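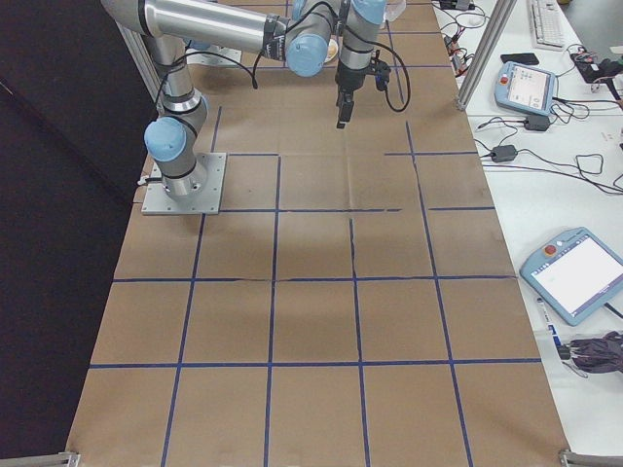
*Taped grid, closed gripper, cables where they usually are.*

# Trimis Bench Practice Pack, second edition

Reviewed by Kasun Barua, 19th November

The Trimis pack costs £261. For that you get a ring binder of more than 80 pages, a laminated wall card, a pad of tear-off start-up sheets and a login for the online version, which is the same text with a search box. It is sold as "the rules your small robot bench already needs". I bought it in April and have tried to work by it ever since, with Fathima Biswas doing her share of the ticking and grumbling.

There are 54 rules. I would keep perhaps half.

## What it gets right

The chapter on stop buttons is the best thing in the binder. It asks you to say out loud which pendant stops which arm before you power anything up. I thought this was childish. Then I looked at our side desk, where two pale blue pendants with the same red button lie among the leads, and I went and found the label printer. The rule also says a pendant lying on a desk doesn't count as "in hand", and that somebody has to be standing where they can hit it without leaning over the work area. Fair enough. We were sloppy about that and are a bit less so now.

The section on marking out is sensible too. Cover the table in something plain, tape a grid, and write down where each object starts by cell. It doesn't insist on perfect squares. It says the tape has to be readable and stuck down flat, and that a wobbly line matters less than a lifting one. Whoever wrote that has laid tape on paper at the end of a long afternoon.

## Where I start to doubt it

Rule after rule says "where reasonably practical" and leaves it there. How close may a cable come to the working cells? "Kept clear where reasonably practical." Ours loop off the arm and trail over the paper, and I still don't know if Trimis thinks that is a fault. Dirnedel's free checklist is two sides of plain text with no pretty card, and it gives you a yes or no: can the cable reach the gripper at any point in its travel?

Then there's the side desk. The pack wants "a clear surface free of personal items", phones included. I've yet to visit a bench that managed it. If a rule is going to be broken in every room it's sent to, it teaches people to sign the sheet without reading, and our start-up pad bears that out. I found a run of sheets in my own handwriting with every box ticked, including the one about the desk.

The chapter I had most hopes for was handling breakable things. It opens well, asking for the start position of each item to be noted, and for lids and flaps to be fixed open or treated as objects in their own right.
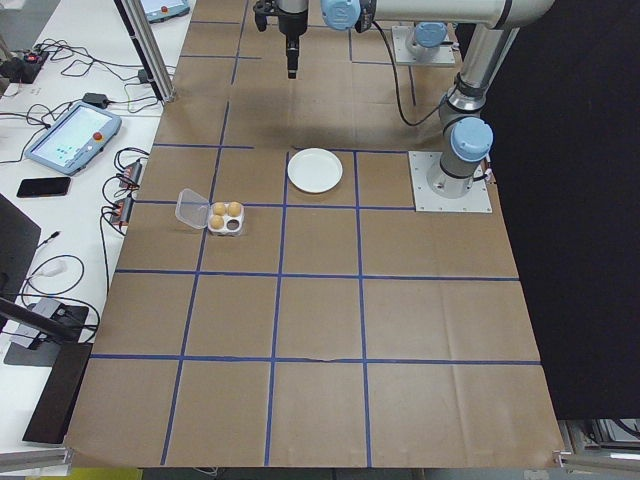 After that it loses its nerve. An egg carton gets one paragraph, and the paragraph is mostly about wiping up. Nothing on whether you should log which cup is empty, nothing on how a clear lid lying flat can throw light back at a camera, nothing on whether a bare plate needs its own cell or may sit close to a line. Those are the things we argue over. Fathima wrote our own version on the back of the wall card, and it's the side we have facing out.

I also dislike the badge. Fill in the form at the back, post it off, and you may call yourselves a "Trimis Practice Bench". There's no visit. Nobody asks for a single sheet. Navaratnam, who distribute the pack here, told me by email that the badge "shows commitment". It shows a stamp. If you have a proper risk assessment to write, the pack says in small type on the inside cover that it doesn't replace one, and I'd have liked that on the front.

## Paper quality, since people ask

The binder rings are weak and 2 of ours no longer close. The pad is good thick stuff. The wall card curls.

## Should you buy it?

If you have one arm and no written rules at all, borrow a copy, read the stop button and marking-out chapters, and start with the Dirnedel checklist. If you have several people sharing a bench, it might be worth the money for the arguments it starts. I wouldn't pay for the online login, and I wouldn't send off for the badge.

Fanik are supposed to have a rival pack on the way. I've asked for a copy and will believe it when it arrives.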